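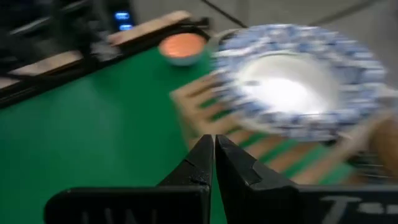 Eusebio Castaño owned 48 bowls and plates when he moved to Villanueva in March, and one cupboard to keep them in. The blue-and-white ones came from his aunt. The rest he picked up at the Dercombe market, usually for 3 dollars apiece.

"I had stacks so tall I only ever used the top bowl," he says.

His fix was a small slatted wood shelf, the kind sold for spice jars and bathroom shelves. He paid 40 dollars for his at Umelik, a housewares store near the old depot. It stands on four legs and has enough room under it for a wide bowl, so the same stretch of table holds two layers of dishes. 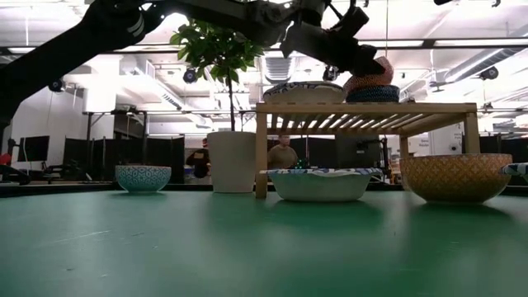

Patterned bowls on top of the shelf, with a wide one stored below.

Castaño sorts by size first and color second. Bowls that nest go together, with the deepest color at the bottom because he likes how it looks. Anything with a wide rim gets its own spot. He keeps stacks to three bowls – four if they are small – and puts a paper towel between pieces with a raised glaze.

The plates took longer to figure out. He tried a standing rack from Zultby and sent it back after a week when the slots turned out too narrow for his thicker rims.
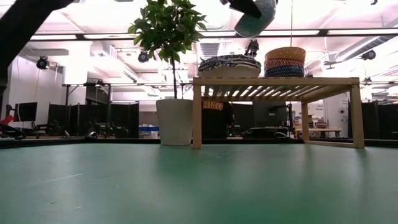 Lidded containers are harder to place, and he gives them the end of a shelf where a hand can get at the lid. He also likes a plant close to the dishes, something with a thin trunk that doesn't take up much table. Every few weeks he takes everything down, wipes the slats with a damp cloth and lets them dry before loading them again.

He has since bought a second shelf for the mugs.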